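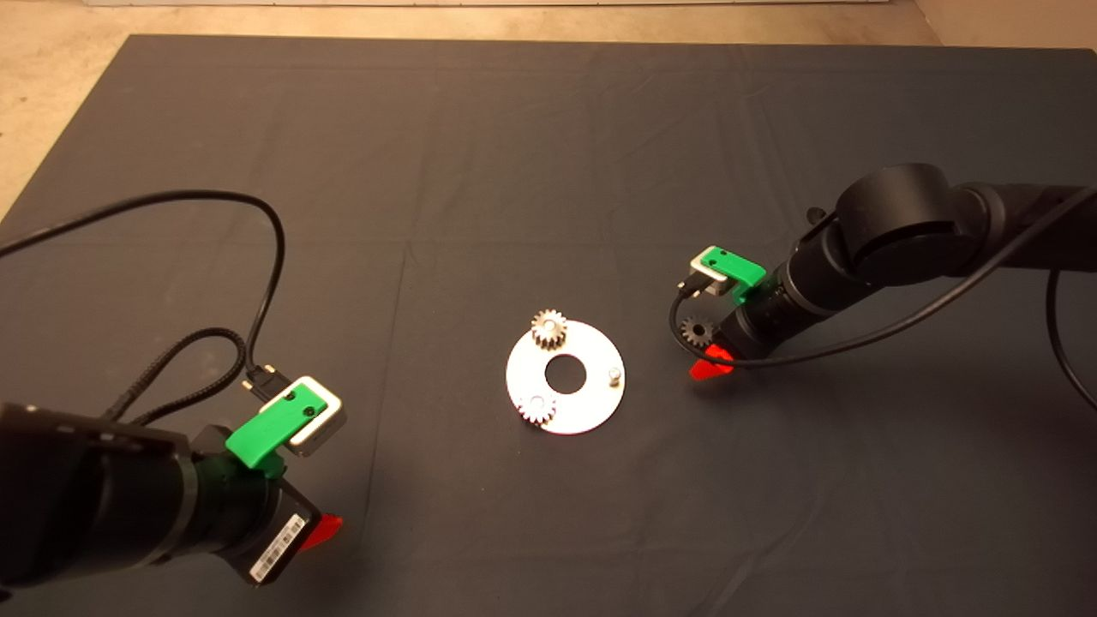

Fault Report on the Two-Arm Gear Assembly Station

Submitted by Lindalva Barros and Pejman Mazandarani
Project Drakerel, second-year group work
27/08/2022

1. Background

The Drakerel station uses two arms to fit three small spur gears to a round metal plate. During testing at the Camham workshop the right arm failed to complete the third placement on 6 of 74 runs. On four of these the gear was released beside the peg, and on the other two the arm stopped under its own force limit. No person was hurt and no part was damaged. 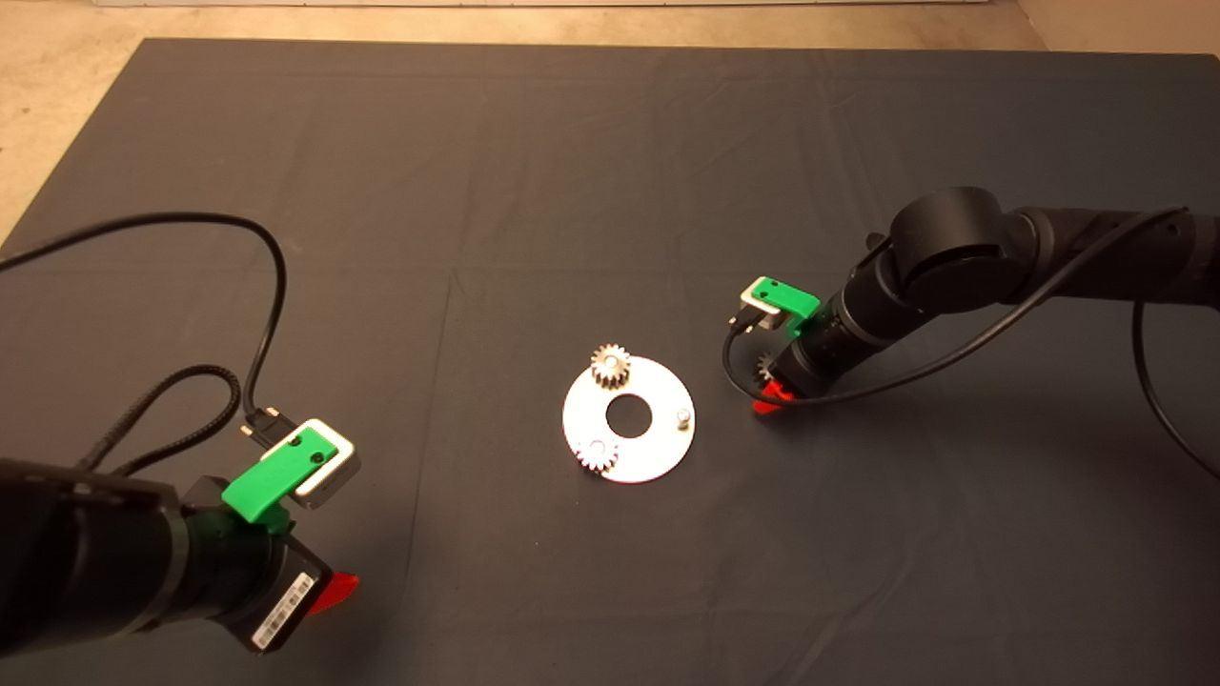

2. Investigation

The group first suspected the grip. The finger pads were checked after each failed run and the closing force was compared with the value set in February – no difference was found.

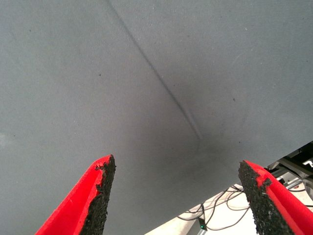

Attention then moved to the work surface. The station was built without a fixture, and the plate is held in position only by its own weight on the cloth. A crease such as the one running diagonally across the fabric in the wrist camera view can lift one side of the plate, and the placement program makes no allowance for tilt. Cables lying close to the cloth were also recorded as a snagging risk.

3. Safety

The force limit worked as intended on both stops. However, the program did not recognise a dropped gear as a fault, and the arm continued to its next movement.

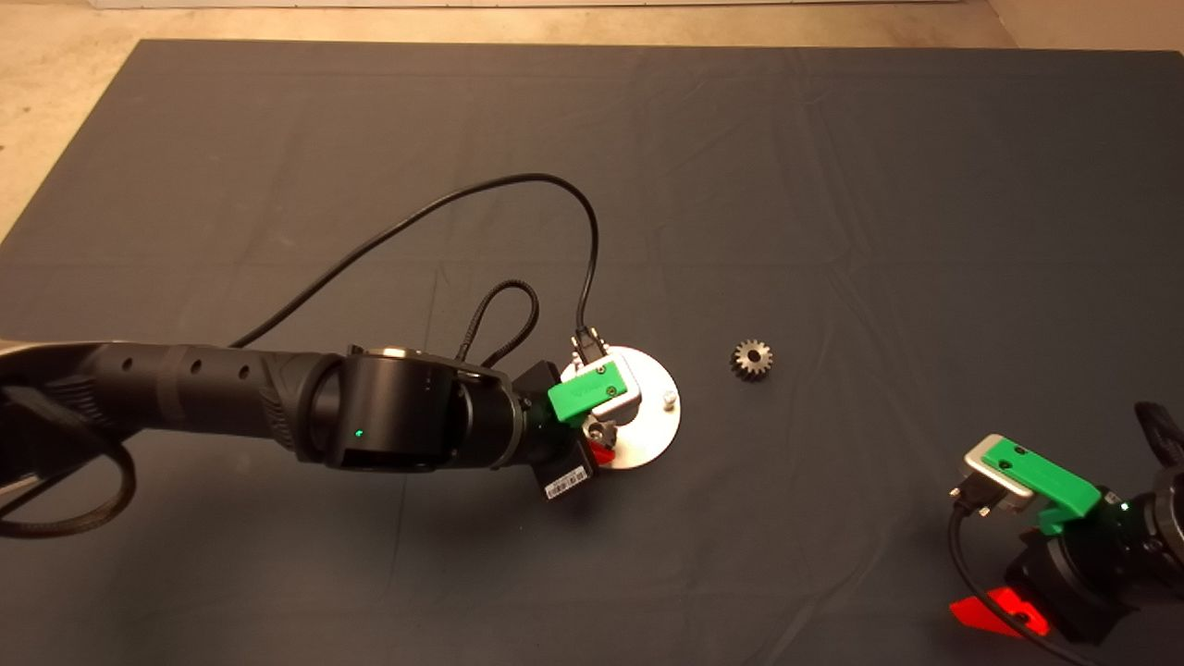
Under the revised procedure, the operator must press the stop before reaching into the work area for any reason. This includes recovering a gear lying on the mat to the right of the disc, between the two arms, where a hand would be within reach of both. The status lights on the wrist joints are green in this position and must not be taken as permission to enter.

4. Recommendations

The cloth should be replaced by a flat board with a shallow recess for the plate. A check for a held gear should be added before release. Cable loops should be clipped to the arms – Fimis clips are already in the workshop stores.

The changes will be tested over 162 further runs.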